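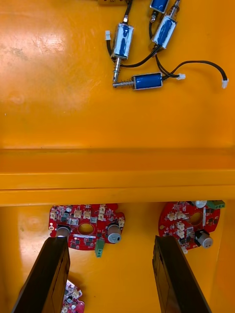

The long way to the river

Walkers set off from Stostham before sunrise to raise money for rural dialysis

At 5.30 in the morning the main street of Stostham is usually left to the bakery van and a few dogs. On the second Thursday of winter it held 1,599 people in beanies and reflective vests, stamping their feet and waiting for the bakery to open.

They had come for the Larelent Walk, a 20-kilometre trek along the old stock route to the river. It is now in its twelfth year and pays for dialysis chairs in small country hospitals. Before the first chair went in at Stostham, patients drove 90 minutes each way to the nearest renal unit, three times a week. Many of them gave up work to do it, and so did the people who drove them.

The first walk was organised by two families who had spent years on that road. They chose 20 kilometres as the most they thought their neighbours would put up with, and they chose a weekday because the football club had the oval on Saturdays. Neither decision has been changed. Local employers give staff the morning off, and the high school counts the walk as its sports day.

The route leaves town past the silos and follows the fence line for an hour. The ground is flat but rutted, and this year the ruts were full of water after four days of rain. By the first checkpoint most people had stopped trying to keep their socks clean. Prams were sent around by the sealed road, which adds a kilometre and a half.

At the halfway mark there is soup. It has been pumpkin every year except one, when a frost took the crop and the cooks switched to potato and leek – a change still talked about in the queue. Walkers who have had enough can take the bus from here, and a few dozen did.

The second half is harder. The track climbs through scrub to Terko Lookout, then drops quickly to the river flats. Coming down is where knees and ankles go, and the first aid tent at the bottom treated 12 people, mostly for blisters. One man with a sprained wrist had his arm strapped and walked on to the finish.

The event has also travelled. A former Stostham nurse now living in Bragança, in the north of Portugal, runs a small walk there in the same week. It follows a river too, and the money stays with a local kidney patients' group.

Back at the river, the last walkers came in shortly after two in the afternoon. Sausages were nearly gone by then, and the tea urn had been refilled so often that it was mostly hot water.

This year's money will go towards two more chairs and a spare water treatment unit, which the hospital has wanted since its only one failed over a long weekend. Donations stay open until the end of June, and entries for next year's walk open in spring.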